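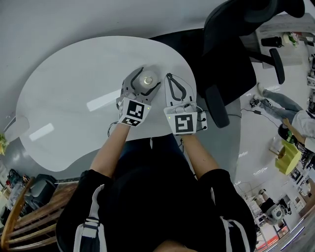 I have been hearing for two years now that data is the easy part. You give people a pair of handheld grippers, they do ordinary things with their own two hands, and a policy learns from the recordings. No arm to teleoperate, no puppeteering rig, no waiting for somebody to reset the motors. Cheap and quick. I've now spent enough time around this kind of work to say that cheap is partly true and quick depends on what you throw out.

We set a target of 628 demonstrations for the first task. Pick up a small part with the left hand, pass it to the right, put it down. I won't pretend I know where 628 came from. It was in the plan when I joined, and when I asked, I was told it matched what another team had used for something similar. "Similar" turned out to mean folding a cloth.

Of the first batch, 61 had to go. Most of those were tracking. The marker blocks on the grippers have to stay in view, and people turn their wrists when they hand something over, as people do. You can tell them to keep the markers up and they will, and then you've got recordings of people moving like they're carrying soup. Is that what we want the robot to learn? Apparently it's fine. I'm not convinced it's fine.

The table bothers me too. It's glossy, and the ceiling lights come back off it as long white streaks. I raised this and got the usual answer, that variety in the images makes the model more robust. Sure, if it's variety. The same streaks on the same table several hundred times is a constant, and I'd bet money the network has learned something about where objects sit relative to them. We've got no test that would catch it. Emiliano Quintero and I argued about this over lunch, and he thinks that once we move to other rooms it will wash out. We haven't moved to other rooms.

Then there's the software. We started on Drader for the recording side and Pritia for the labeling, and the two of them disagree about time. By a steady 37 milliseconds, as far as I can work out, with Drader ahead. It doesn't sound like much until you look at the moment the fingers close and find the gripper width changing before the picture does. I wrote a script that shifts everything. It works for our recordings and I wouldn't trust it on anyone else's. Uzor is supposed to replace both, and I'll believe that in May.

What I'd really like to see, and never do in the write-ups, is the list of rejected takes and the reasons. Everybody reports how many demonstrations they trained on. I have yet to read one that says who decided a demonstration was good. Here it's me on some afternoons and Emiliano on others, and when we both scored the same folder we didn't agree nearly as often as I'd hoped. He keeps fumbles if the person recovers. I used to drop them. Now I keep them as well, mostly because his argument was better than mine — a policy that has never seen a slip has no idea what to do after one.

I don't think the approach is a dead end. The grippers are comfortable enough, new people pick it up fast, and the raw volume is well beyond what I ever got with an arm and a joystick. My complaint is with the talk around it. The Tavus people gave a presentation last month with a graph going up and to the right, demonstrations on one axis and success on the other, and there wasn't a word about how many operators they had. If it was one very steady person, that graph tells me about that person.

Next up is the same task with the hands swapped, which should be simple and which I expect will take most of the winter. I've asked for a matte cover for the table. The request is still open.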